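Gripper arms on a shared bench: tips from the Prarcombe workshop
Posted 5/11/21 in Workshop Tips

We have been building a pair of small gripper arms at Prarcombe since April, one on either side of a table that was meant for model railways. The following is what we would tell anyone starting the same thing at home, in no order except the order in which it annoyed us.

Clamp the base before you plug anything in. Ours weighs less than a decent casserole and will happily walk itself off the table if the arm swings quickly. Two G-clamps and a strip of old bicycle inner tube under the jaws will hold it and spare the tabletop.

Label both ends of every cable. Masking tape and a biro will do. We bought a proper label printer, a Lenaren, and the labels look splendid, but they peel off in warm weather and turn up on people's elbows.

Leave slack at every joint. Move the arm by hand through its whole reach with the power off, and watch the cable as you go. If it goes tight anywhere, it will go tight there again at full speed, with you leaning over it.

Start with things that cannot break, spill or roll. Wooden stands with pegs are good, and so is any toy box with a catch on it. A pack of tissues is harder than it looks, being soft, and has the advantage that you can blow your nose on it afterwards.
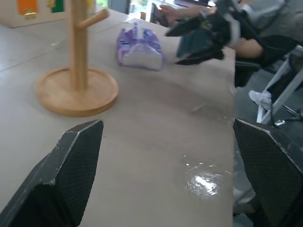 Roughen the finger pads. Smooth plastic on smooth plastic is a fine way to fire a pen across the room. We tried rubber bands, then sandpaper (which ate the pen), and settled on a textured pad with a fine grid to it. Wipe the pads with a barely damp cloth at the end of a session, and don't use anything with polish in it.

Set the closing force low and creep up. The setting on our Drastell motor boards runs from 0 to 3,000, and an egg box gives up at 276. I mention this as the owner of the egg box.

Wipe the table too. Crumbs, bits of film and curls of tape all have a way of getting under whatever you are trying to pick up. A stiff pastry brush gets into the seams better than a cloth does.

Agree on one word for stop. Ours is "stop". We had an earlier system with hand signals, and it lasted nearly 14 minutes.

Keep the off switch where a seated person can reach it without crossing in front of the arm. Ours was at the back for weeks. Moving it took one screw and a good deal of arguing about whose idea it had been to put it there.

If you print your own fingers, print spares on the same day. The Jääskeläinen pattern we started from is a good one, but the tips take the knocks and the edges scuff early. Scuffing is harmless. A crack near the root is not, so bend each finger gently before a session and listen for a click.

Screws go in a lidded tin. An open saucer works until somebody puts a biscuit on it.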